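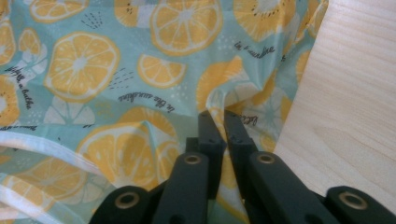

Citrus slices on pale aqua, some way from flat.

Cinia folding day returns, with stricter views on corners

Cinia's fall folding day is back on Sat 23 September, and anyone who has a drawer that won't close is invited to come and be corrected.

The session runs from 10 to 2 in the ground-floor hall on Barrera Street. Entry is free, lunch is not provided, and the organizers ask that everything brought in be clean. They asked for this in May as well, with mixed results.

Araceli Tovar, who leads the morning, has built her reputation on fitted sheets, a subject on which she takes no prisoners. This time she is giving the first hour to what the program calls "the slippery, the floppy and the printed." That covers shopping bags, picnic cloths, shower caps and anything else that ends up stuffed behind the cereal. Her view is that a busy print makes folding harder because the eye follows the pattern and the hands follow the eye. A field of lemon slices has plenty of round things to follow and very few straight ones.

"People look for the middle lemon," she said. "There is no middle lemon. Find an edge."

Kieran Hartley disagrees. He teaches the rolling method after the break and considers edges overrated. The two have shared a program for 11 years and have yet to share a technique. Regulars tend to pick a side early and sit accordingly.

The method for bags, at least, is settled. Spread the bag out, press the air toward the open end, bring the long sides in, then fold up from the bottom. Pull the loose flap in before the second fold, or it will trail out of every fold after that. Tovar recommends a table with nothing else on it and some patience. Hartley recommends a rubber band.
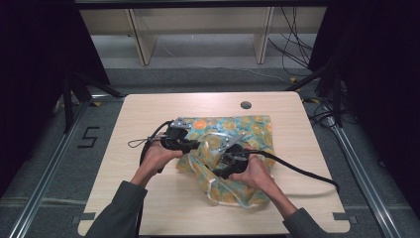

What to bring

Up to 32 people can be seated, and places go to whoever signs up first at the front desk. Bring one bag, one cloth and one item you have given up on. Wendell Ferreira brought a pop-up tent in May and has been asked to choose something smaller.

Spare tea towels will be on hand for those who forget. They come from the Tosier laundry and are, according to Hartley, "already folded wrong."

The afternoon clinic

Raed Darwish will take individual cases in the side room during the last hour. Duvet covers by appointment only. He can't help with maps.

Results from the spring challenge are posted by the coat rack. Araceli Figueroa took first place in napkins and second in ponchos, and is entered in both again. The poncho result remains under discussion, mostly by the person who came third.

The hall opens a little early for setting up. Ironing boards should be left at home.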